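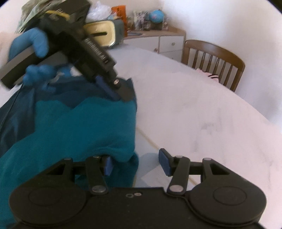
Azul, verde ou outra coisa qualquer

Na minha família há uma discussão que já atravessou casamentos, mudanças de casa e pelo menos um Natal inteiro, e que começa sempre da mesma maneira: alguém pede "a camisola verde" e alguém responde que naquela casa nunca houve camisola verde nenhuma. Era azul, claro que era azul! A minha mãe levou esta certeza muito a sério, o meu tio levou a certeza contrária ainda mais a sério, e eu cresci no meio, convencida de que os dois tinham alguma razão e de que mais valia continuar a pôr a mesa.

Foi com essa camisola na cabeça que subi até Grimora, uma aldeia a 1.439 metros de altitude onde ainda se tinge lã e algodão à mão, numa oficina que cheira a chá velho e a estábulo (um cheiro de que se aprende a gostar, prometo). Cheguei num sábado, com a estrada quase vazia, e Gion Ortner esperava-me à porta de avental, já com a cafeteira ao lume. A oficina era da avó dele e trabalha há mais de 70 anos no mesmo rés-do-chão, com o mesmo tanque de pedra e, desconfio, com a mesma colher de pau.

Gion explica a cor de trás para a frente. Primeiro mostra o novelo acabado, depois o que veio antes dele, e só no fim, quando já estamos perdidos, abre o tanque. O índigo, quando está pronto a usar, tem ali dentro um tom amarelado, esverdeado, pouco prometedor. É ao sair para o ar que o fio vai passando a azul diante dos nossos olhos, devagar primeiro e depois de repente. Vi aquilo acontecer uma vez e pedi para ver outra, como as crianças com os comboios.

Para chegar ao verde-azulado, o tal que estragou o Natal, o caminho é mais comprido. Tinge-se de amarelo, com lírio-dos-tintureiros, e mergulha-se depois no azul. Dois mergulhos curtos dão um tom, três dão outro, e entre um e outro fica uma faixa estreita onde ninguém se entende sobre o nome. Na oficina chamam-lhe "a cor do lago em agosto", que é bonito mas só serve a quem conhece o lago.
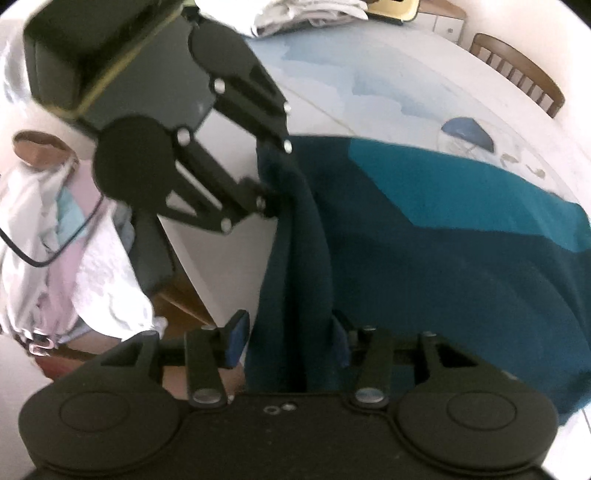

Para Luzius Plattner, a pergunta está mal feita desde o princípio: não vale a pena querer saber se uma cor é azul ou verde sem perguntar primeiro em que língua se está a falar. "E a que horas", acrescentou, porque à luz do fim da tarde ele próprio muda de opinião.

Conversámos pelo telefone, ele em Flandton, eu sentada num muro à procura de rede, e foi uma daquelas conversas que deviam durar dez minutos e acabam com a bateria. Plattner passou boa parte da vida a recolher nomes de cores e tem por eles um carinho de jardineiro. Lembrou-me que o japonês usou durante séculos uma mesma palavra, ao, para muito daquilo que nós separamos em azul e verde, e que o galês antigo fazia coisa parecida com glas. O grego, pelo contrário, distingue na fala corrente o azul-claro do azul-escuro com duas palavras diferentes, e foi por isso que ele me mandou falar com Spyros Tzanetos.

Tzanetos vive em Cifuentes e achou muita graça à camisola. Contou-me que, quando aprendeu português, a palavra que mais lhe custou foi "azul", por lhe parecer uma gaveta demasiado grande, onde cabia tudo, do céu da manhã à farda dos marinheiros. Em compensação encantou-se com "azul-petróleo". Nunca tinha visto um petróleo daquela cor, e continua sem ver, mas usa a palavra sempre que pode, às vezes até para beringelas. 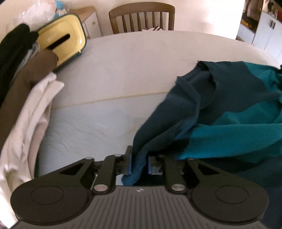

Azul-petróleo, em tom mais escuro e mais vivo.

Eu também gosto da palavra, embora na minha infância não se dissesse. Dizia-se verde-água, verde-garrafa, azul-pavão, azulão, cor de ganso-bravo (esta era só da minha avó, e nunca apurámos de que ganso se tratava). Cada nome trazia atrás uma peça de roupa ou uma loiça, e acho que era assim que a coisa se guardava. Quem não tivesse visto o serviço de café da madrinha não podia saber o que era, ao certo, o verde da madrinha.

Na Omia, uma fábrica de fio mais abaixo no vale, a poesia deu lugar aos códigos. Fabian Kofler recebeu-me numa sala de paredes cinzentas, de um cinzento escolhido com imenso cuidado, onde se comparam amostras debaixo de luzes diferentes. Pôs-me duas meadas na mão e perguntou-me se eram iguais. Eram, disse eu, muito segura. Carregou num interruptor e deixaram de ser! Uma fugiu para o verde, a outra ficou quieta no seu azul, e Kofler riu-se com a satisfação de quem faz aquilo a todas as visitas.

O fenómeno chama-se metamerismo e é o pesadelo de quem compra linha para coser um botão: na loja condiz, em casa já não condiz. O conselho dele é antigo e continua a ser o melhor - levar a peça e a linha até à porta da rua e olhar para as duas à luz do dia, de preferência perto do meio-dia e sem sol direto.

Pensei na minha mãe e no meu tio. Ela via a camisola de manhã, quando a estendia no quintal. Ele via-a à noite, na sala, debaixo de um candeeiro de lâmpada muito amarela, e passaram-se décadas sem que ocorresse a alguém trocar-lhes os lugares. 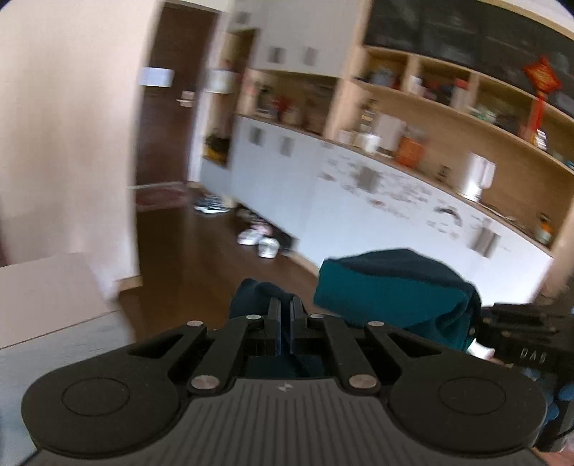
O caderno de Leopold Kälin

Antes de descer a montanha, Gion quis que eu conhecesse Leopold Kälin, que aprendeu o ofício com a avó dele e guarda as receitas num caderno de capa mole, com nódoas em quase todas as páginas. As nódoas são a melhor parte. Ao lado de cada receita há um fio atado por um buraquinho no papel, e ao lado do fio uma palavra a lápis, num dialeto que Gion me ia traduzindo aos soluços: "musgo com frio", "porta do padre", "quase".

Demorei-me nesse "quase". Kälin contou que tinha andado um inverno inteiro atrás de certo tom para um xaile, que a freguesa perdeu a paciência e acabou por levar um encarnado, e que ele ficou com o fio por teimosia. Perguntei-lhe se o achava azul ou verde. Levou o caderno até à janela, inclinou-o para um lado e para o outro, chamou Gion para dar opinião e os dois puseram-se a discutir em dialeto, cada vez mais depressa, enquanto o café arrefecia em cima da mesa.

Trouxe comigo um novelo pequeno, embrulhado em papel pardo. Dei-o à minha mãe no domingo, ao almoço, e ela disse logo que era um azul lindo. O meu tio pediu para ver.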